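Speaker notes, Thursday session
4 min read

Open with the laundry question. Everyone asks it. Answer: no, and please stop asking Siobhán Horgan at Ferkell, she has 19 unfolded towels of her own.

Then the desk. Putting a cap back on a pen sounds like a chore for a four-year-old. Two small parts, a tight fit, no glory. We gave it 300 tries on the Zalum bench before I'd let anyone say "tidy" in a meeting. 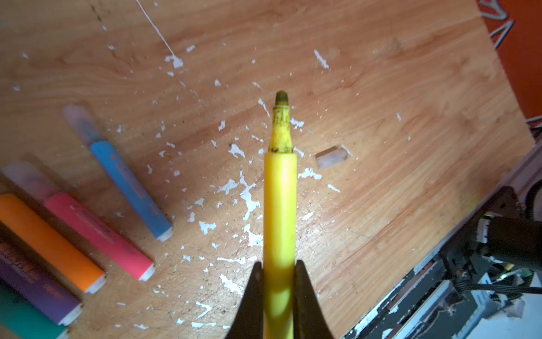
Yellow, uncapped, in the gripper. Five more highlighters on the table.

Pause. Let them look at the nib.

Holding is the easy half - pushing a cap on straight is where the 60-second limit starts to feel short. Corrigan's shop floor wants 1060 parts a shift. I want one dry-proof marker. Skip the cost slide if we're running over, take questions on dishes last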